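Search this site
Search for:
Go

Well, the seed swap is back! After a year of posting envelopes to each other and hoping for the best, we finally got to do it properly again, and I came home with far more beans than I have poles for. Again.

If you're new to the Stenderstead growers' newsletter, the swap is very simple. You bring whatever you saved last autumn, you put it out, and you take home what you fancy. You don't have to bring anything to take something (Indira Rai would like me to say that in capitals, so: YOU DON'T HAVE TO BRING ANYTHING). Her own first visit she turned up with an empty handbag and left with sweet peas, a squash she'd never heard of and an invitation to lunch.

I've been saving seed for years and I still get things wrong. Last year I let two kinds of squash flower next to each other and ended up with something pale and stringy that even the hens looked at sideways. So please, if you're saving squash or pumpkin, either grow the one sort or pollinate by hand and tie the flower shut afterwards. Beans, peas, lettuce and tomatoes are much kinder to beginners. They mostly keep themselves to themselves, and you can just get on.

The other thing I go on about is labels. A name, a year, and where it was grown if you know it. We had a lovely fat packet this time marked only "Mum's good ones" and I still don't know what they are! I've sown three in a pot on the back step and will report back.

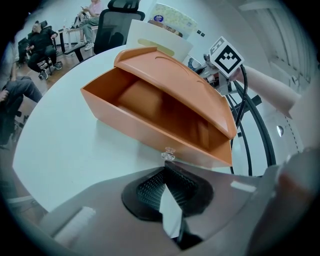

Orange box with its lid up, on the round white table.

Storage next, as Mirta Valdebenito asked me to cover it. Cool, dark and dry is all seed really wants. I use paper envelopes inside an old biscuit tin and keep the tin in the spare room, where there's no radiator. Don't do what I did with my leeks and leave them on the kitchen windowsill all summer. Parsnip seed doesn't keep well wherever you put it, so sow it fresh and give away the rest. Tomatoes will go on for years.

And do dry things properly first. A bean should be hard enough that your thumbnail won't mark it. If it dents, spread them out on a plate for another week or so and have another go. Adom Quartey hangs whole pods from the airer in his porch, and very handsome they look too.

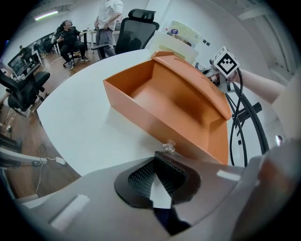

Stenderstead, June 4, 2021

Now for what's coming up. In July we're having a garden walk over at Nidamgate, where Boglárka Kerekes has let a whole row of lettuces bolt on purpose so we can all see what the seed heads look like when they're ready. Bring a hat, and a paper bag if you'd like some. There's room for 30 of us if we don't all stand in the onions, so let me know if you're coming.

I'm also after anybody with spare runner beans (white-flowered if possible, I lost mine to slugs in one night) and a home for a great many leek seedlings. They're in trays by my gate. Help yourselves, but leave the trays please.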